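Friday, wet lab, late afternoon

Finally sitting down with tea to write this up before it all runs together in my head. It has been a long day of mooring prep and I want the conductivity business on paper while I still remember which instrument did what.

Shengli and I had the two refurbished loggers, Felamari and Grilarano (yes, we kept the names the students gave them), in the seawater bath from first thing. The bath took ages to settle. I had the circulation pump set too low again, which I always do, and there was a layer of cooler water sitting on the bottom that fooled the lower thermistor until Shengli stirred the whole thing with the long paddle and we started over. Second time through it behaved beautifully and held at 11 degrees all the way to lunch. We then stepped it up to 15 and let it sit again.

Felamari is in great shape. Its readings sat right on top of the bench salinometer at both steps and I would happily send it out tomorrow. Grilarano reads fresh. Only a little at 11, more at 15, and always in the same direction, so my first thought was a bubble in the cell. We tipped it, tapped it, flushed it with the big syringe, and tipped it again, and the offset came straight back like a homesick cat. My second thought is fouling left over from last season. There was a whitish film just inside the guard when I looked with the flashlight, and I can't swear that anyone gave it the weak acid soak when it came back from Eskola. Roald's sheet has a check mark next to "rinse" and nothing at all next to "soak." Roald, if you're reading this, no hard feelings, but please tell me which it was!

It is soaking now. Started at ten past three, out at four, then two good flushes with deionized water and back in the bath overnight at 15. If it still reads fresh on Monday I'd rather swap in the Plenby spare than keep fiddling, because the spare has its calibration already and the boat won't wait for us.

Bottle samples. Eun-seong finished labeling the whole batch for the December cruise, 196 of them, and the handwriting is so neat that I feel bad about my own from last year. They are in the crates by the cold room door in cast order, shallow on the left. Please don't restack them. We still have to decide whether to poison the dissolved carbon samples on deck or wait until they come down to the lab. Mortimer likes doing it on deck, and he has good reasons (less time for the little creatures to keep breathing in there), but I remember trying to do it in that swell off the point with gloves on, and I would love for us to find a calmer corner of the ship. Perhaps the covered spot behind the winch. I'll ask him again when he's had some sleep.

Also on bottles: the grease on the ground glass stoppers was too thick on the practice set. You could see it squeezing up into the neck. A thin stripe, a half turn, and then the band. I did a few over again and they look much better.
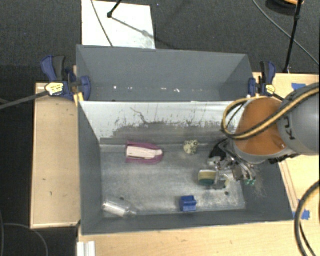
Ruxandra stopped by around the time the soak went in and we had a nice long talk about the biofouling plates, which I had more or less forgotten were my job. She wants them mounted at 2 depths on the inshore line and she'd like the backs roughened as well as the fronts, so the larvae have something to grab on both sides. Fine by me. I have sandpaper, and it's the kind of job I enjoy with the radio on. What I don't have is enough cable ties that will last a winter. The black ones from the last order went brittle and we lost a plate to it, so I've asked for the stainless kind and will nag again next week.

To do, before I forget:

Acid soak line added to the turnaround sheet, with its own box and initials.
Pump setting written on tape and stuck on the bath lid where even I will see it.
New O-rings for Grilarano, both ends, whatever the bath says.
Ask Mortimer about the deck plan.
Download Felamari's bath file and put it on the shared drive with the salinometer readings.

Timer just went. Off to pull the logger out.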